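Limero Counting Cubes

Limero cubes are for early math at home or in the classroom. Children line them up, sort them by color, trade them in games and stack them until the stack falls over. Each set comes in a cotton drawstring bag with a folded activity sheet.

Designed by Gadisa Yimer for Pandoteo. Item 227.

Cubes are sold in sets of 10, 50 or 90. Colors are mixed in every set - single colors can be ordered separately, but only in bags of 50.

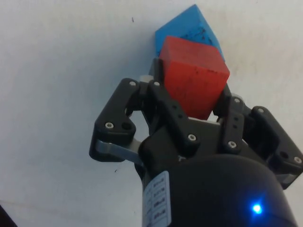

Care and cleaning

Wipe with a damp cloth and a little dish soap. Do not soak, and do not put in the dishwasher. Pencil and crayon come off with a soft eraser. Marker usually doesn't. Small scuffs from regular use do not affect the cubes and are not covered by the guarantee.

Getting started

Play on a cloth or a rug if you can. It cuts down the noise a lot, and fewer cubes end up on the floor. With younger children, start with two colors and add a third when they ask for it. 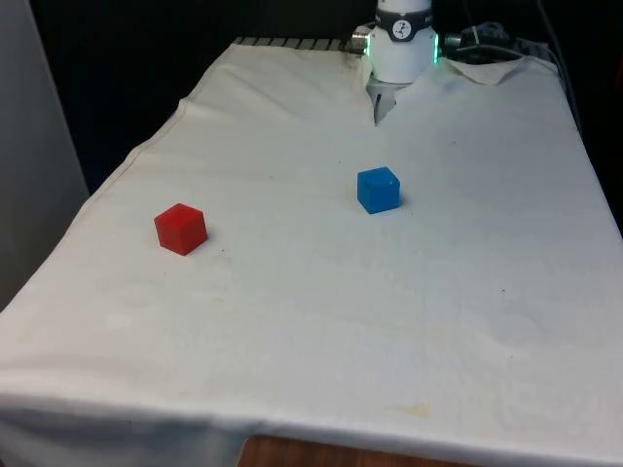

Older children can move on to the pattern cards (sold separately as the Rillano pack). The cards begin with simple repeats and go up to short addition problems.

Storage

The 90 set fits the Wubshet shallow tray. The 10 and 50 sets store in their own bags.

Delivery

Orders placed by noon ship the same day, except Sunday. School orders for August should be in by the end of June.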